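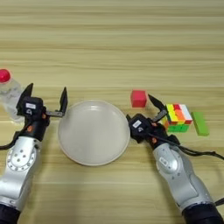

The white plate, still empty. Bottle with the red-pink cap over on the left.

A few posts on using a dinner plate as the place where small things go. I started in March and I've changed my mind on parts of it.

The old system was a tray. It was big, so it filled up with mail, and then the small stuff went under the mail. I once lost a spare key in it until the lease was up.

The plate is a shallow one with a slightly raised rim. The rim matters more than I expected. A flat board works until something round rolls off it, and then you're on your knees with a flashlight.

It came from Lostis, the secondhand place behind the bus depot. They had a stack of them, none matching. I took the plainest. It cost 2 dollars and the bag cost extra.

White or pale gray is good for this. Dark blue looked nicer on the table but I couldn't find a black screw on it. The dark blue one went back in the cupboard and we eat off it.

Rule one: it goes in the middle of the table. I tried it near the edge first. Sleeves catch it.

Rule two: it gets emptied before bed. Whatever is on it gets put where it belongs, or into the jar on the shelf if it doesn't belong anywhere yet. The jar is allowed to be a mess.

Kamarul Pasaribu asked if I'd looked at the Skadura organizers, the ones with all the little compartments. I had one. I spent more time deciding which compartment than I did putting things away. It holds sewing thread now.

Cubes, blocks, dice, anything with flat sides – these behave. They stay where you set them. Beads and marbles don't, and if that's mostly what you have, get a bowl.

Drinks stay off to the side. I use plastic bottles with a cap that screws on, and a bright cap is easier to find when you look up from something. No open cups on this table, after what happened to the Palacios catalog.

Somebody wanted to know how much actual stuff I'm dealing with. I went through the jar last night and got 76 pieces, mostly hardware and game parts. Around 100 if you include the rubber bands, and I don't.

Plates with a pattern: I wouldn't. My mother-in-law has a floral one by her door and I have never once found anything on it.

Next I'm doing the drawer under the phone. It sticks, so I need to plane the side down first – will post when that's done.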